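I gave up my paper diary in July, which is a funny time to do it because everyone else gives theirs up in January. But there we are. I'd been keeping the same sort of week-to-view diary for 12 years, and one morning I opened it to write down the dentist and found I hadn't written in it since the dentist before.

So this is a post about how I try to remember things now, and how badly it goes.

First I tried the phone. Everyone says use the phone! My friend Soledad has her whole life in hers, colour-coded, with little chimes that go off in the middle of lunch. I lasted a fortnight. The trouble is that I swipe the chime away while I'm doing something else and then it has gone for ever, whereas a scrap of paper on the bread bin stays there looking at you until you deal with it.

Then I tried the wall calendar, one of those big ones with a column for each person. There are two of us in the house and five columns, so the spare ones filled up with shopping and the number of the man who does the gutters. I quite liked it, to be fair. But it lived in the kitchen and I mostly remember things on the stairs, and by the time I'd got down to the pen I'd be thinking about toast.

What has sort of worked – and I say this with my fingers crossed – is going back to lists. Tiny ones, on the backs of envelopes, a new one every morning while the kettle's on. Anything left over from yesterday gets copied out again by hand. If I've copied "ring Haverford re boiler" four mornings running I get so sick of the sight of it that I ring them just to be rid of it.

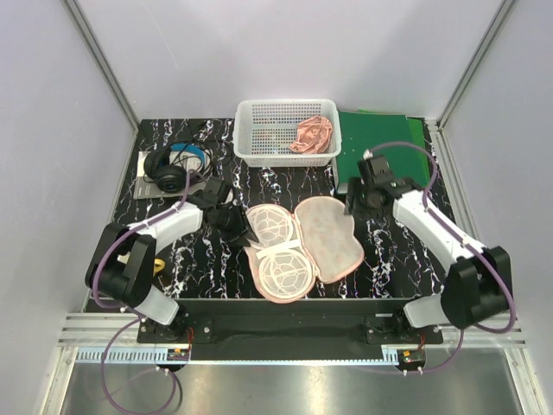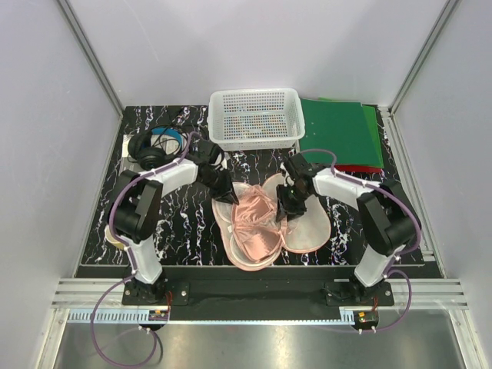
Words and tea stains by Soledad's long-suffering neighbour
Filed under: Home, Muddling Through

My rules for the envelope, such as they are. No more than can fit on the back without turning it sideways. Nothing vague, so "sort out spare room" is banned but "take curtains to Mum's" is allowed. And one thing on it has to be nice, even if it's only finishing the crossword or walking the long way round by Rundale to look at the ducks.

I do keep one proper long list as well, in an old exercise book, for the things that aren't for today. Presents people have mentioned wanting, books, the size of the hoover bags (I have bought the wrong ones twice and I'm not doing it again). Murdo laughed at me for writing down hoover bags, and then rang me from the shop a week later to ask what size they were, so I feel I came out of that quite well.

Birthdays are still a mess. I've got them all written inside the back cover of the exercise book, in the order I thought of them, so you have to read the whole lot to find out who's next. I missed my cousin's by 20 days this year, which is a record even for me, and I sent a card with a badger on it and a long letter and she was very kind about it. I might rewrite them by month when the evenings draw in. It's on the list.

Somebody left a comment on my last post asking if I'd tried one of those notebooks with the dots, where you draw your own pages. I have! I spent a whole rainy afternoon ruling boxes with a gel pen and it looked lovely, and then I didn't want to spoil it by writing "bin bags" in it. It's still in the drawer if anyone wants it – only the first few pages are used, and you can have the gel pen too.

Right, the kettle has boiled and there's a parcel to take to the post office before five. Next time I'll tell you about the Prernell jumble sale and the lamp.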